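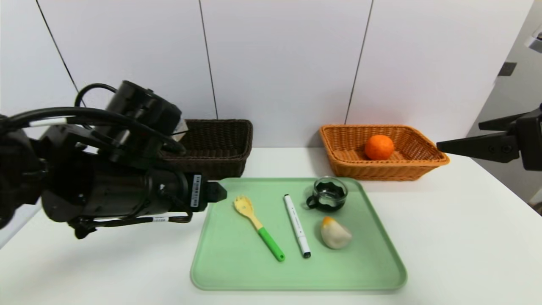
According to Lachlan Mowat, the Clarkby stall was never a stall at all, and anyone who calls it one should be made to read the motor logs aloud. His objection has been noted in every account of the affair, including this one, and the name has stuck anyway.

The Clarkby stall is the usual name for a fault in a two-armed tabletop sorting setup at the Clarkby workshop in Omville. It was first recorded on 6th December, when both arms stopped over the table during a routine pick and stayed there, reporting perfect health, until Sibusiso Mnguni pressed the emergency stop. The arms were running control software called Zitach, which had passed its acceptance test in July.

Fault

The task was simple on paper. One arm was to take an item from a tray and the other was to keep out of the way until asked. To manage this, Zitach drew an invisible no-go zone around each arm and let the two zones negotiate. If they touched, the arm with the lower priority gave way.

Priority was worked out again on every control cycle from the distance each arm still had to travel. When the distances were nearly equal, the order flipped from one cycle to the next. Each arm gave way to the other, took it back, and gave way again. The movements were too small to see, so the whole thing looked like two machines having a rest. The log for the first event shows 628 changes of priority, all of them marked "resolved."

The stall did no damage. What made it a safety matter was the status light, which was wired to show green whenever neither arm was moving faster than a set limit. Green was supposed to mean that a person could reach in. The motors were still powered, and either arm could have set off the moment the tie was broken, for instance by somebody bumping the tray.

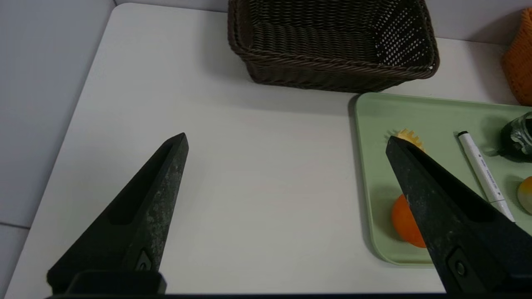 Reproducing the fault took longer than fixing it. Ertuğrul Sezer ran 400 picks with a single object in the tray and got no stalls whatever, which was briefly reported as a cure. The trouble came back as soon as the load was mixed. A marker pen lying at an angle and an orange sitting partly behind a fingertip gave the planner several grasps of almost the same cost, and it dithered between them, dragging the distance figures back and forth as it went. Scuffed fingers were blamed for a while as well. The ones on the machine had plenty of gray wear on their flat outer faces, but a new pair stalled just as readily.

Correction

The fix, written by Ruaridh Yule, runs to one short function. An arm that wins priority now keeps it until its move is finished or canceled. A further 207 picks with mixed objects produced no stalls. The status light was rewired to follow motor power, as the original drawings had asked.

Name and dispute

Mowat holds that a stalled motor is one that cannot turn, and that these could. He prefers "priority livelock," a term used chiefly by Mowat. The supplier of the light, Lo Presti, called it an "extended courtesy condition" in its service note. Alistair Imrie's incident report avoids the question by using "the event" throughout, except in the title, where it says "stall."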